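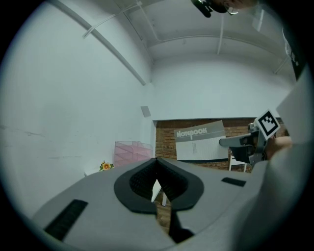 So you want to know how people shop for a robot? It's a bit like getting a puppy. The puppy is only the beginning - then come the bowl, the bed and the squeaky toys!

Let's say your school club has 4000 dollars to spend. A small robot arm from Oltau costs 3288 dollars, so it fits. But wait, the arm has to learn its jobs from somebody, and for that you need 2 hand-held grippers, one for each hand.

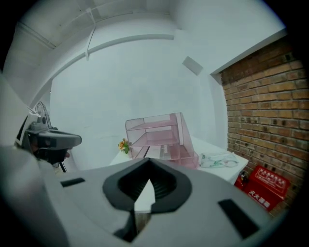 Grippers at a desk with a pink organizer.

Now, grippers cost money too, and so do a sturdy table and a few everyday things for practicing on (look around at home first, you may already have plenty).
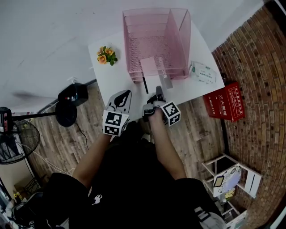
Write every single thing on a list, even the little ones like tape and cables, and add up the prices. If the total is too big, don't be sad. You could save up until September, or ask whether another club would like to share!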